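Home Overview Files Versions Contact

Jedotora Open Day Recordings

Data card and read-me

Summary

The Jedotora Open Day Recordings were made at the Otance Laboratory in Flerkcombe during the laboratory's open day, held in June. Visitors were invited to carry out short handling tasks using a hand-held gripper tool with a camera fixed to it. The release contains 3303 clips from 225 visitors. It is offered to research groups who study how untrained people hold, move and put down everyday things, and to those who wish to train robot arms from human demonstration.

The open day

Doors opened at ten in the morning and the last group left shortly after four. Visitors came in parties of no more than 20 and were given a short talk before entering the demonstration room. The talk covered the purpose of the gripper, what the camera would record, and the right of any visitor to have their clips removed. Those who preferred only to watch were able to do so from the gallery, and no record was kept of them.

In the demonstration room, each visitor was shown how to open and close the jaw and was allowed one practice attempt. Practice attempts were recorded but have been left out of the main folders. They may be found under "practice" and should not be mixed with the rest without good reason, as many of them contain long pauses while the visitor was being spoken to.

A robot arm carrying the same type of jaw was shown in the second half of the visit. It repeated three of the tasks from policies trained before the open day. No clips of the arm are included in this release.

Tasks

There were 9 tasks in all. They included moving a cup from one mat to another, placing a pen in a holder, folding a tea towel once, stacking two small boxes and closing the lid of a tin. A full list, with the wording read out to visitors, is given in tasks.txt. Where a visitor misheard or changed the task, the clip has been kept and the word "varied" appears in the notes column.

Not every visitor attempted every task. Parties arriving after lunch were generally offered fewer, owing to a late start following a change of batteries. Users who need an even spread of tasks will have to draw their own sample.

What each record holds

A record consists of one video file, one file of estimated tool positions and one row in index.csv. The row gives the party, the task, the length of the clip and the result as judged by a member of staff: done, partly done or not done. It does not give the visitor's name, age or occupation. The key linking clips to signed forms is held on paper by the laboratory and is not available to users.

Video is supplied in colour as recorded, without correction for the wide lens. A calibration file for the Munshi rig is provided for those who wish to straighten the picture -- the same file applies to all clips except those of the first party, which has its own.

Known limits

Tool positions are less reliable where the visitor turned the gripper quickly or held it close to the body. Stretches affected in this way are flagged in the position file, but the flags were set by a simple rule and will have missed some cases. Left-handed visitors are few. Most tasks were carried out standing, and the height of the work table was not altered during the day.

Sound was not recorded. Faces that came into view have been blurred, first by software and then by hand. Any user who finds a face that has been missed is asked to report the clip number to the laboratory and to delete the local copy.

Permitted use

The recordings may be used for teaching and for non-commercial research. They may not be used to identify any visitor. Published work should cite the Jedotora Open Day Recordings together with the version number shown in index.csv.

Upkeep

Corrections are gathered and issued together as a new version. Earlier versions remain available so that published results can be checked.
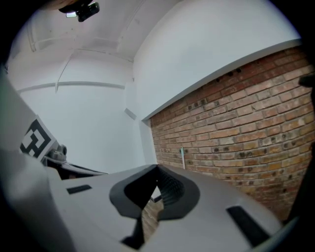
Each new version is accompanied by a list of the clips altered or withdrawn. Where a clip is withdrawn at a visitor's request, it is removed from the earlier versions as well, and users holding a copy are asked to delete it within the month.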